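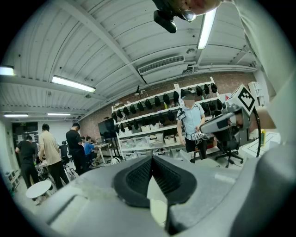
Call for Participants: Good Practice Rules for Handheld Gripper Work

Pangilinan is looking for people to join a working group on handheld gripper recording. The group will write and test a set of rules for people who collect manipulation data by hand, and for the sites where they do it. We need operators, site leads, safety staff and people who review recordings. You do not need experience in writing standards.

Background

Robots learn a growing share of household and bench tasks from recordings made by people. An operator holds a gripper in each hand, sometimes wears a head camera, and does the task over and over at a table. Each site has its own habits for shift length, cable care, marker checks and what to do when a stranger walks into view. Operators who move between sites have to learn a new set each time, and some sites have nothing in writing at all.

A first draft of the rules, called Pravo, was put together last year from the written procedures of two companies, Gasterik and Skaltell. It has 639 clauses. Many of them overlap, several contradict each other, and a few can't be followed by a person with both hands occupied. The working group will cut it down and try out what is left.

What the rules cover

Operator comfort: session length, breaks, grip weight, table height, glasses worn together with head cameras.

Equipment checks: condition of finger pads, marker plates that are dirty or bent, cable routing, storage and cleaning of headgear between users.

Floor layout: spacing between stations, chairs and small furniture in walkways, clear access to exits.

People in view: consent from co-workers and visitors, signs at the door, blurring of faces before recordings leave the site.

Record keeping: how a failed attempt is labeled, who may delete a recording, how long originals are kept.

Rules for robot arms, fencing and emergency stops are outside this project. Existing machine safety standards already deal with those.

What you will do

Participants read one section of the draft at a time and send written comments. You then follow the revised section during normal work and keep a short log. A log entry takes a few minutes and asks which rule you used, whether you could follow it as written, and what you did if you couldn't. Logs go to the editors only. Your employer does not see them unless you choose to share them.

There are two online meetings a month, each 100 minutes long with a break. Site leads are also asked to host one walk-through, in which a participant from another company visits and goes over the layout and equipment sections with the local team. Travel for walk-throughs is paid by the project.

Who can apply

— Operators with at least 500 hours of handheld recording, at any employer or as a contractor
— Site leads or shift supervisors responsible for four or more stations
— Safety or occupational health staff who have worked with a recording site
— Reviewers and labelers who check recordings for quality or privacy

We hold half of the seats for operators. In the first round most comments came from managers, and the draft shows it — there are eleven pages on file naming and less than one on sore wrists. If you are an operator and unsure whether your hours count, apply anyway and tell us what kind of work it was.

You must be 18 or older and able to read and comment in English. Applicants do not need to live in the United States, but meetings are held in the morning, Eastern time.

Pay

Operators and reviewers who take part on their own time receive $2,000 for the full project, in two equal payments. The first is made after the comment rounds and the second after the logs are handed in. People who take part during paid working hours are not paid by us. Please ask your employer for written permission before you apply in that case.

How to apply

Send one page covering your current role, the kind of tasks you record or review, and one rule at your site that you think works badly. Please describe the rule in your own words and do not attach internal documents. If you have signed a confidentiality agreement, check what it lets you discuss. No résumé or reference letters are needed.

Address applications to Nektarios Vlachopoulos, project editor, through the contact form on the Pangilinan site, with "Pravo working group" in the subject line. Applications received by 17 April 2023 will be read together. Later ones go on a waiting list and are used if a participant drops out. Work starts in June.

Questions about pay or permissions can be sent through the same form.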